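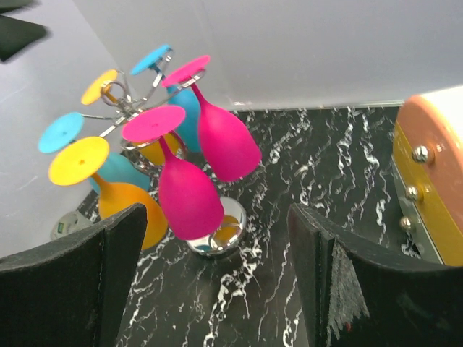
Photo: Frauke Mühlbauer / Otico

Call for participants: household contrast study, second round
Posted May 27, 2021

Otico is recruiting adults for a study of how people find and identify everyday items on kitchen and dining surfaces under ordinary home lighting. The study is run from our Sulorness office and is open to people with typical vision as well as people with mild to moderate low vision. The first round covered plain surfaces only. This round adds patterned ones.

Who can take part
You must be 19 or older and able to read English at a large-print size, with glasses or contact lenses if you use them. People with a color vision deficiency are welcome and should state the type on the form if they know it. You can't take part if you have had eye surgery in the past 11 weeks, or if you completed the first round.

What participation involves
There is one intake visit at Sulorness, followed by six short home sessions. The intake visit includes a letter chart, a contrast sensitivity test and a color arrangement test. Each home session takes more than 49 minutes only if you choose to repeat a block — repeats are optional and are paid at the same rate.

In the home sessions you will sort printed cards, read labels at two distances and record the time taken with the timer we supply. You will also take a light reading at the start and end of each block. Leave your usual lamps and blinds as you would normally have them.
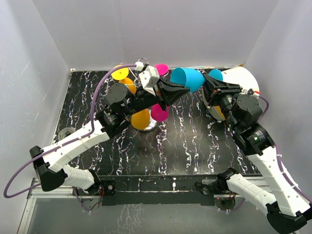
The application form asks for the type of surface you use most for meals and food preparation. Choose "plain" if it is one color with no visible grain, and "patterned" for anything else. A black top with white and pale purple marble-like streaks, as in the photo, goes under "patterned," and pale gray-lavender walls go under "light" in the wall section. If you use two surfaces equally, list both and mark the one nearer a window. Tablecloths count only if they stay on between meals.

Payment
Participants are paid per completed session by bank transfer. Travel to the intake visit is reimbursed against receipts, up to the limit on the form. You may stop at any time and will be paid for the sessions you have completed.
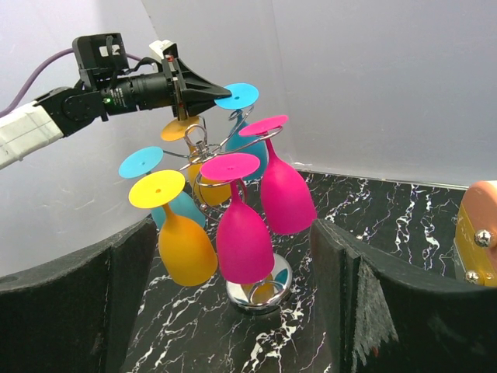 Data and contact
Test results are stored under a participant code, separately from your name and payment details. The light meter and timer come from Venter and do not connect to your home network. Both must be returned in the prepaid envelope.

To apply, request form Fleso from Pieter Matlala at the Sulorness office, in standard or large print. Applications are reviewed in the order received. Questions about eligibility or the vision tests go to Frauke Mühlbauer.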